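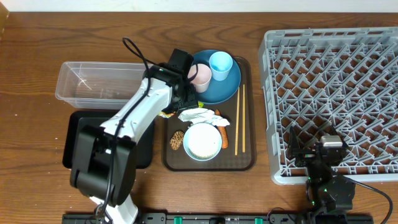 The equipment request for the dish-clearing cell is back for next year, and I still think we should sit on it until July. The quote from Orlandini has two arms, mounts and controllers in it, and on paper the total looks fine. What it leaves out is everything the arms have to touch. One tray at our bench holds a plate with two cups on it, a bowl, a pair of chopsticks and a crumpled napkin or piece of paper, with a gray rack waiting on the right, and I can't find a budget line for any of that. Grodby spent $2000 on grippers last year and then had to find another 300 for spare fingers and cable.

Eoin Flanagan wants both arms ordered now - his argument is that the price goes up if we wait. Maybe. The vendor said the same thing to Poltine, and they paid early and got 22 weeks of lead time anyway.

My proposal is smaller. Set aside $1000 for tableware, racks, trays and cables, and ask for the service terms in writing. Comments on the draft budget go to Eoin by 3/31/20.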